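Projects > Movmont > Progress Reports > Second Report

Overview | Reports | Software | Data | Contact

Movmont perception and control software
Second progress report to the Conthorpe fund
07/03/2019

Thank you once again for the patience and the good questions that followed our first report. Several of you asked for a fuller account of the software this time and a little less about purchasing, and we were happy to oblige, as the software is where nearly all of our effort has gone. We have tried to keep the language plain, and where we have failed we hope you will write and tell us.

As you will remember, the second stage of the Movmont plan has three pieces of work in it: a new wrist perception module, a grasp planner that can reach down into deep containers, and a set of replay tools so that we can study a run after it is over. The first is finished apart from some tidying, the second is working but slower than we promised, and the third has grown into something bigger than we had in mind when we wrote the proposal.

Let us begin with perception. The old module worked out the position of the two fingers entirely from the joint readings, and it trusted those readings a good deal more than they deserved. Soft pads do not sit in quite the same place every time, and an error of a few millimeters at the tip is enough to turn a clean grasp into a nudge. The new module looks for the fingers in the wrist view and compares what it finds with what the joints say. If the two disagree by more than a set amount, the controller slows down and takes a second look before closing.

That sounds simple when written out in a paragraph, and on a gray tabletop it was. White, glossy containers have been another matter altogether. A shiny wall gives back the light in patches, and our first segmentation model was fond of deciding that a bright patch was an object worth picking up. We collected 495 labeled wrist views to retrain it, with the greater share of them taken against pale, curved surfaces, and held back 70 for testing. On the held-back set the finger outlines are now good enough to use in 55 more views than the controller needs to pass its acceptance check - we had set that bar low, we admit, and it will go up in the next stage.

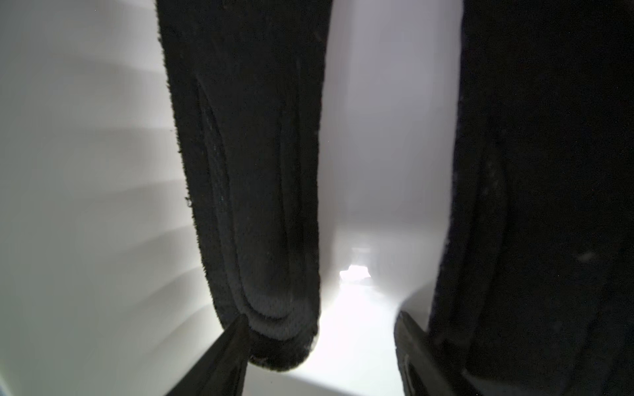
Wrist view with the fingers apart and nothing between them, against a glossy white background. The small glare spot low in the gap is typical of what the segmentation model has to learn to ignore.

The pads themselves deserve a word. They are covered in a soft black fabric, and the fuzzy edge of it gave our outline code more trouble than we expected. Loose fibers made the boundary wander from one view to the next, and the smoothing we added at first was so heavy that it rounded off the very tip we wanted to find. We now fit a simple shape to the whole finger and let the ragged edge be ragged. Specks of lint, which the old code liked to report as tiny objects, are dropped if they fall inside the fitted shape. It is a modest change, a couple of pages of code at most, and it has probably saved us more time than anything else in this period.

The planner is the part where we owe you a franker account. It searches for a path that brings both fingers down into a container without either of them, or the rigid parts near the tips, brushing the walls. The paths it finds are good ones. We ran it on 297 simulated reaches covering shallow trays, straight-sided tubs and rounded basins, and went through the results by hand where the planner gave up. Nearly every failure came from the rounded basins, where the wall model was too coarse and the planner believed there was no room to turn the wrist. A finer wall model fixes this but makes the search too slow to be pleasant. We are now trying a mixed approach, coarse at first and fine only near contact, and the early runs are encouraging enough that we would like to keep going with it through May before deciding.

On control there is less to tell, and we are glad of it. The closing routine has been moved out of the main loop into its own process, so a slow perception update no longer holds up the fingers. Speed limits and force limits are kept in one settings file, with comments, and a change to either must now be reviewed by a second member of the team.

The replay tools began as a small script to step through camera views after a failed run. They now line up the views, the joint readings, the planner's choices and the controller's messages on one timeline, and our partners at El Idrissi have started using them for their own conveyor work. They sent back a long and very kind list of bugs. We have fixed the ones that lost data and are working through the rest. The Kudance group has asked for an export format, and we have agreed to write one if it can be done within the present budget.

Spending is in line with the plan, apart from labeling, which cost more than we allowed for. We have covered the difference from the travel line and do not ask for any addition. We would, however, like your agreement to move the planner milestone to the end of May. The remaining dates can stay as they are.

We would be very pleased to show you the replay tools in person if any of you are passing through, and a short call would do just as well.

With warm thanks,
The Movmont software team

Related reports
First progress report to the Conthorpe fund
Movmont replay tools: a short guide for partners
Labeling notes for wrist views
El Idrissi conveyor trials: software summary
Kudance export format: draft for comment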